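Print this page | E-mail this page

Ramix Press Screening Service
User Guide for Accredited Reviewers and Publicists

Section 4: Setting up your account and viewing a preview episode

This section explains how to activate a reviewer account, register a playback device and watch an episode before its public release. It applies to all web series and films supplied by Silmont Pictures, including the crime drama Sotelo. Publicists who only need to book interview time should go to Section 6.

4.1 Before you begin

You will need:

- the invitation e-mail sent by the Ramix press desk
- your accreditation number
- a television, computer or tablet connected to the internet
- headphones, if you will be watching in a shared office

Invitations are personal. An editor who wishes to pass a title to another critic must ask the press desk to cancel the first invitation and issue a second one.

4.2 Activating your account

1. Open the invitation e-mail and select Activate.
2. Enter your accreditation number exactly as it appears on your press card, including any leading zeros.
3. Choose a password and enter it twice.
4. Read the embargo terms for each title listed. Tick the box beside every title you intend to review.
5. Select Confirm. Your name and publication will appear at the top of the screen.

Note: If your publication is shown incorrectly, do not continue. Reviews are matched to embargo terms by publication, and a change made after viewing has started must be approved by the studio.

4.3 Registering a playback device

Each account may have 2 registered devices at any one time.

1. Sign in on the device you wish to use.
2. Go to Settings, then Devices, then Add.
3. Enter the code displayed on the screen.
4. Wait for the word Registered to appear beside the device name.

To replace a device, remove the old one first. The place becomes free at once.

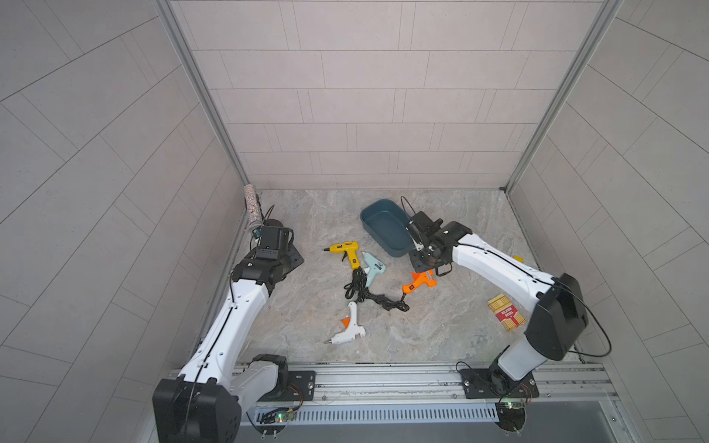
Fig. 4.1 Two robot arms in a tiled enclosure, with tools and containers on the floor between them.

4.4 Watching an episode

1. From the home screen, select Titles and then the series you require.
2. Select an episode. The running time and embargo date are given under the episode name.
3. Choose the audio language and subtitles. These cannot be changed once playback has begun.
4. Select Play.

Your name will be shown faintly across the picture at intervals. It cannot be turned off.

The preview of Sotelo has a running time of 39 minutes. Music and colour grading are not final, and reviewers are asked to bear this in mind when commenting on either.

Caution: Do not photograph or record the screen. Any account found to have done so will be closed and the matter referred to the studio.

Caution: Plot details marked Reserved in the press notes must not be published before the end of the embargo, even where they have been discussed by a member of the cast in interview.

4.5 If playback stops

Message 31: the connection is too slow. Lower the picture quality under Settings and select Resume.

Message 204: the title has been withdrawn or its viewing period has ended. Contact the press desk for a new period.

4.6 Contacts

Embargo questions: Benvinda Azevedo, Press Desk, Gumville office
Accounts and devices: Dinesh Chowdary, Technical Support

Please quote your accreditation number in all correspondence.

Section last revised June 26, 2026.

Print this page | E-mail this page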